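Home | Essays | House & Closet | Letters | About | Subscribe

We use cookies to remember your settings. Accept | Manage

In defense of the lumpy fold

12/14/20

I own a folding board. I bought it in April, when I was buying all kinds of things to feel in charge of my life, and for 3 weeks every T-shirt in my dresser was the exact same size. It looked like a store in there! I kept opening the drawer just to admire it (my husband thought I'd lost something).

Then I stopped, and I haven't missed it for a minute.

My feeling is that a T-shirt needs to be a rectangle, more or less, and that's the whole job. The neckline should end up somewhere you can find it. The sleeves should be inside. If the hem sticks out a little at the bottom, let it stick out, it's going to be on somebody's body by Thanksgiving anyway, and bodies don't have square corners. I learned from my aunt in Pralstead, who did laundry for a family of 50 cousins, or that's how it felt in the summer, and she folded on the kitchen table in two moves with the radio going. Her shirts were never even. They were done, though, and they were done before lunch.

What I do believe in is a big flat surface. I'll be stubborn on that one. The bed is too soft, the couch is worse, and folding against your own chest gets you a kind of burrito. Give me a plain table with room on both sides of the shirt and I'm happy. 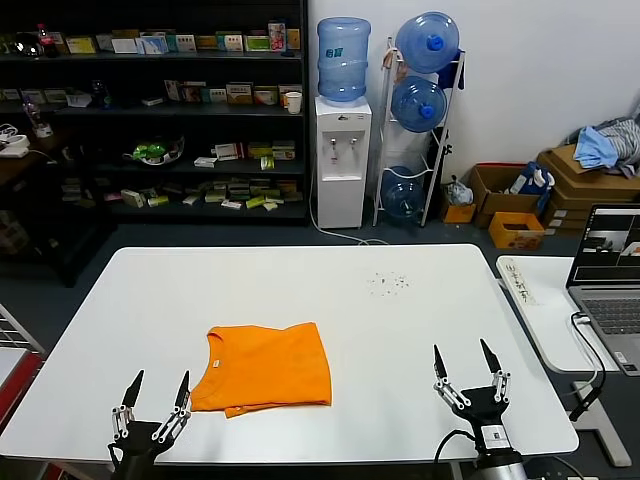
Alina Radu wrote in to say I'm letting everyone off too easy. A loose flap at the hem snags the next shirt in the drawer, she says, and then you pull out one and get two, and she would rather spend the extra few seconds tucking it under. She also files her shirts standing up, which I've tried, and which works great until you wear half of them and the rest fall over like drunks.

Okay, she has a point about the snagging. I'll give her the hem on anything that lives in a tight drawer. But on a shelf? In a suitcase? I'm leaving it, and I'm going to go put the kettle on.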